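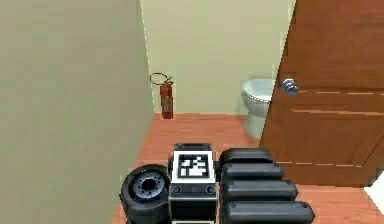 Render, small room. Reddish-orange wood floor, pale green walls, brown door open.

2019-04-23

Floor oil, continued. Rillard job, test strips for the Gellgate hallway. Writing this fast, glue-up waiting on the other bench.

Where we are: 34 strips cut from the leftover oak, all sanded to 120, half taken on to 150. Pesonen oil on one set, Lulard hardwax on the other. Bare offcuts kept back for comparison, top shelf, DO NOT USE for shims. (One already got used for a shim.)

Pesonen, first coat. Wiped on with lint-free rag, left 20 minutes, buffed off. Goes on thin. Very easy to be stingy at the ends and then you get a dry patch that only shows up next morning. Strips 3 and 11 have this. Didn't redo them, want to see if the second coat evens it out.

Lulard, first coat. Thick, needs warming. Stood the can in a bucket of warm water, much better. Straight off the shelf it drags and leaves ridges. White pad by hand. Color is deeper than I expected, more orange than the sample card, and the client already said "not orange" twice. Will have to show them a big piece, the card is useless.

Weighed the Lulard can before starting: 1,874 g with lid. Forgot to weigh after the first coat. Weigh it tomorow before opening and take it from there, nothing has been poured off.

150 grit vs 120: the 150 strips took less oil and came out paler, both products. Difference bigger than I'd have guessed. If we go 150 on the hallway then the edges have to be 150 too, no cheating with the edger, or there'll be a dark border all the way around. Seen it happen on the stairs job.

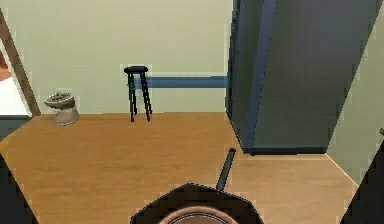 Black stool at the back wall, blue stripe behind.

Water test, Pesonen only so far, one coat. Drop of tap water, 10 min, blot. Ring on every 120 strip. Fainter ring on the 150s. Went away on most of them by lunch but strip 6 still has it. One coat clearly not enough for a hallway, which we knew.

Coffee test: same, worse. Left cold coffee on strip 8 and forgot it through lunch so that one is not comparable with anything. Keep it anyway, good to show people.

Smell. Pesonen nearly gone after a day with the door open. Lulard still strong, gives me a headache if I lean over the rack. Need to know how long before the Gellgate people can sleep in the place. The tin says one thing and my nose says another.

Rags: all of them laid flat outside on the rail, none in the bin. Found two balled up under the sink this morning. They heat up and they will burn the place down. Wet them, flat, outside, every time. 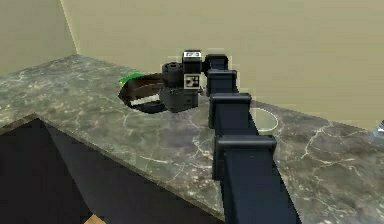 Margin note from the afternoon shift: don't trust the water rings yet, oil needs a good week before it means anything, and try it again on the same strips in May before telling the client something we can't take back.

Fair. Moving the proper water test then. The one above stays in as a rough look only.

Also tried a scuff with a boot heel, very scientific. Lulard marks less but the mark it does get is shinier than the floor around it and I couldn't rub it out. Pesonen marks right away, then a dab of oil on a rag and it's gone. For a hallway with kids I'd go for the one you can fix on your knees in five minutes. Client may not agree.

Cost, back of envelope: full job with Pesonen comes to 3,814 including pads and rags, 2 coats. No price for Lulard yet, supplier hasn't called back.

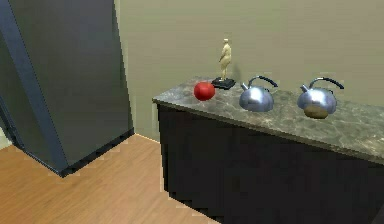 TO DO / OPEN

Second coat Pesonen first thing, before the dust extractor goes on.
Second coat Lulard the day after, not before. Still tacky at the ends.
Weigh both cans.
Relabel strips 20 onward, pencil has vanished under the oil. Stamp the back next time.
Big sample board for client, both oils, both grits, window side of the shop.
Ask Pesonen whether the tinted version can go over the clear. Their sheet doesnt say.
Order white pads, down to the last pack.
Vacuum under the rack.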